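Ticket: Newsletter sends stuck in "Preparing" after list import
Account: Stendton
Product: Woltix Campaigns
Opened by: Hammad Memon
Assigned to: Haris Yousafzai
Status: Resolved

Hammad Memon, 9:12 am
Our September newsletter has been sitting in "Preparing" since I scheduled it last night. The list has 1,891 contacts. I canceled it and scheduled it again with the same result. Test sends to my own address go through fine. The draft is the fruit issue for our client Shaikh. 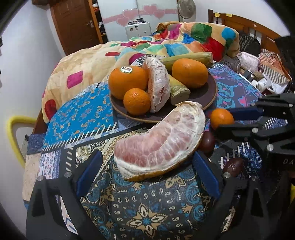

Peeled pomelo segment

Haris Yousafzai, 9:40 am
Thanks. Test sends skip the segment check, so they will work even when the full send won't. Did you import or edit any contacts before scheduling?

Hammad Memon, 9:51 am
Yes. I imported a CSV from the Clesetthorpe trade show, 79 rows. The import page said "Complete" with no errors.

Haris Yousafzai, 10:25 am
I found 42 rows from that file with a blank value in the "Consent source" field. Your segment "Newsletter, active" filters on that field. A blank value should count as no match, but on imported rows it is stored as null and the segment count never finishes. The send waits for the count.

Please try the following:
1. Cancel the scheduled send.
2. Go to Contacts, Imports, and open the trade show file.
3. Select the rows with no consent source and move them to a holding list.
4. Open the segment and click Recalculate.
5. Duplicate the campaign and schedule the copy. Don't reuse the old one.

Hammad Memon, 11:08 am
Steps 1 to 4 are done and the segment now shows a count. When I duplicated the campaign the second content block came across empty, text and picture both. I have put it back by hand from the original.

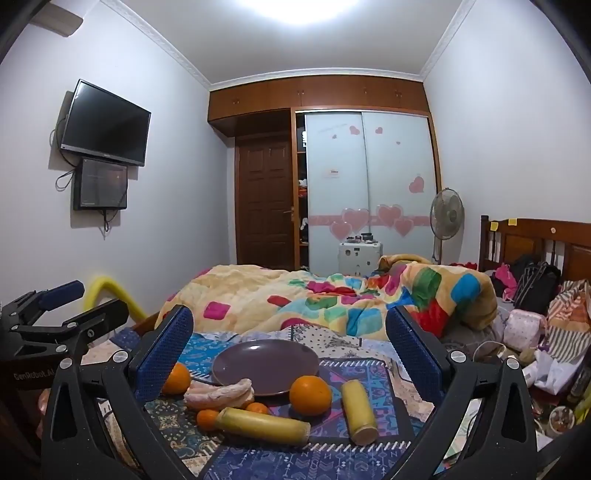 The subject line, preview text and footer copied over correctly. The tracking tags on the two buttons did not, so I added those again as well. Is it safe to schedule?

Haris Yousafzai, 11:20 am
Yes. The empty block is a separate known issue with saved blocks, and I have added your account to that report. Allow up to 3 hours for the send to finish while the queue clears.

Hammad Memon, 1:47 pm
Sent. The report page shows deliveries and the first opens. What should I do with the rows in the holding list?

Haris Yousafzai, 2:05 pm
Leave them there until you have a consent source for each one. Fill in the field, then move them back. A fix for the null value is with the developers. Until it is out, check that column before each import. Closing this ticket; reply within the thread to reopen it.

Related tickets
Segment count shows a dash after import
Saved block empty in duplicated campaign
UTM tags missing from buttons
How to set a default consent source
Scheduled send runs in the wrong time zone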